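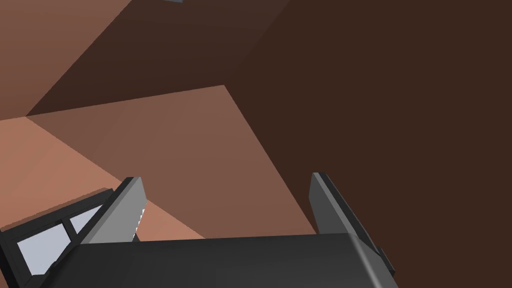

Most of the things you hold in a day have been roughened on purpose. The cap on a soda bottle has ridges. So does the edge of a dime, the wheel on a lighter, the handle of a good screwdriver and the nut on a garden hose. People in the tool trade have a word for the metal kind, knurling, and they can talk about it for a long time. The rest of us notice it only when it wears off and the thing starts to turn in our fingers. Once you begin looking, small teeth are everywhere, on clips and clamps and pliers, and in the rendering too, where a row of tiny pale ridges runs up the inner edge of the left gripper finger. They take up very little space. A lot of work goes into deciding how deep they should be.

At Koivisto, a hand tool maker with 57 people on the payroll, that decision has its own room. It is long and narrow and smells of cutting oil. One wall is covered with handles, 870 of them, hung on nails in the order they were tested. The oldest are wood with plain grooves cut by hand. Then come steel, hard plastic, and a long stretch of rubber in colors that were popular for a few years and then weren't.

The steel ones are the reason to visit. Each carries a slightly different pattern. Some have straight lines along the length of the handle. Others have two sets of slanted lines that cross and leave a field of little diamonds. The straight pattern is easier to clean and kinder to the skin. The diamonds resist slipping in every direction, but a sharp set will take the skin off your palm by the end of a shift.

The pattern is pressed in with a hardened wheel while the handle spins on a lathe. The wheel pushes metal up as well as down, so the handle comes off a little thicker than it went on. If the spacing is wrong, the wheel lands between its own marks on the second turn and doubles the pattern. Machinists call this double tracking. A box by the lathe at Koivisto is full of it, and the handles in it look fine from across the room.

Plustska, a smaller shop that makes jar openers and other kitchen tools, had a different problem. Its customers are mostly older, and many have sore hands. Sharp ridges bothered them, and smooth handles made them squeeze harder. The shop settled on wide, rounded ribs with a soft coating, spaced so that a fingertip rests in each valley. Getting there took 40 samples. The early ones are still in use around the break room, where the coffee canister is famous for being hard to open.

Wet hands change everything. On a dry handle a fine pattern works well. Add dish soap and the valleys fill up, and the handle might as well be polished. Deeper grooves give the water somewhere to go, much as the tread on a tire does. They also collect food, and anyone who has cleaned an old can opener with a toothbrush knows what that looks like.

Climbers have gone through all of this with their feet and fingers. At the Cavuna climbing gym, the plastic holds are rough as sandpaper when new. After a busy season the popular ones go shiny. The staff take them down, wash them and put back whatever still has some bite. The walls on the beginner side, which lean back at just under 90 degrees, wear out first. By Tuesday night the easiest route is gray with chalk from one end to the other.

Coins are the oldest case most of us carry. Ridged edges were meant to show whether someone had shaved off a bit of the silver, and grip had little to do with it. The silver is gone from everyday change. The ridges stayed, and they help people who can't see well tell a dime from a penny by feel.

In Zerau, a river town with a long history of making door hardware, you can still find knobs with a band of rough metal on the back. The custom there was to put them on doors that led to cellar stairs, so a person feeling along a dark hall would know to stop. Many of the bands are worn nearly flat. A locksmith's shop near the bridge will cut a new one while you wait, if you bring the knob in off the door.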